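Hard Water and the Kitchen: What Works on Scale, Spots and Film

By Traian Toma
July 26, 2018

Most of the houses in our part of the county are on well water, and the last test on ours came back hard enough that the man at the counter whistled. Hard water is safe to drink. It leaves calcium and magnesium behind wherever it dries, and over a few months that shows up as white crust on faucets, cloudy glasses and a kettle that takes longer to boil.

These are the methods I use, with the amounts. Everything here can be bought at a grocery store.

The kettle

Fill it halfway with equal parts white vinegar and water. Bring it to a boil, turn it off and leave it for 30 minutes. Pour it out, wipe the inside with a soft cloth and rinse twice. Boil one full kettle of plain water and throw that away before you make tea.

If the scale is thick, use citric acid instead. Two tablespoons in a quart of water will take off what vinegar leaves, and it doesn't smell. I buy it in the canning aisle. An 800 gram bag lasts us more than a year.

Do not scrape the heating element with a knife. I ruined a Jevard kettle that way.

Faucets and spray heads

Soak a paper towel in white vinegar, wrap it around the crusted part and hold it on with a rubber band. Leave it for 20 minutes on chrome. Brushed nickel, brass and anything with a dark or painted finish should get five minutes at most, and some makers say no vinegar at all, so check the care sheet. Rinse with plain water and dry.

When the flow gets weak or sprays sideways, the aerator is usually clogged. Close the drain first so you don't lose the small parts. Unscrew the aerator by hand, or with pliers over a rag, and lay the pieces out in the order they came off. Soak them in vinegar for an hour, brush them with an old toothbrush and put them back the same way. Some newer faucets have a hidden aerator that needs a small plastic key. Ours came in the box with the faucet and I keep it taped inside the cabinet door.

Stainless steel sinks

Wet the sink, sprinkle baking soda over the bottom and rub with a soft sponge, going with the grain. Rinse well. For white spots that stay put, wipe them with vinegar, wait a few minutes and rinse again. Never use steel wool. It leaves bits of iron behind and those rust.

Bleach is hard on stainless steel too. If you soak dishcloths in it, use a plastic tub.

The corners of a square-sided basin hold more scale than the flat parts. A toothbrush gets into them better than a sponge does. Label glue comes off with a little cooking oil left on for ten minutes, then dish soap.

The best thing you can do for a sink is dry it at night. It takes less than a minute with a towel that's headed for the wash anyway.

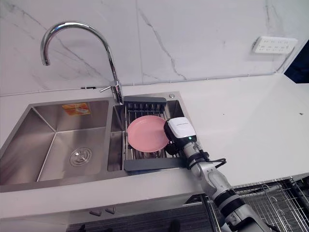
Marble and other stone near the sink

Keep vinegar, lemon juice and citric acid off marble and limestone. Acid eats into the surface and leaves a dull mark, and wiping it up fast doesn't always save it. This matters when you are cleaning a faucet with stone behind it. Lay a dry towel over the counter and against the wall before you bring the vinegar out.

For everyday cleaning, use warm water with a few drops of mild dish soap, then a second cloth with plain water, then a dry one. Hard water spots on polished marble can sometimes be lifted with a plastic scraper held nearly flat. Go slowly. If they don't move, use a cleaner labeled for marble. I use one called Rosus, but any pH-neutral stone cleaner should do.

Glasses

First find out whether you have film or etching. Rub a spot with vinegar. If it clears, it's mineral film and the rest will come off too: soak the glasses in warm vinegar for 15 minutes, rinse and dry by hand. If the cloudiness stays, the glass is probably etched and there is no fixing it.

The dishwasher

Clean the filter once a month. Then set a cup of white vinegar upright on the top rack and run a hot cycle with nothing else in it. Keep the rinse aid filled -- it makes more difference than the brand of detergent.

The coffee maker

Run a half-and-half mix of vinegar and water through it, stopping midway for half an hour. Follow with two pots of plain water. Take out any charcoal filter before you start. I do ours in June and again around Christmas.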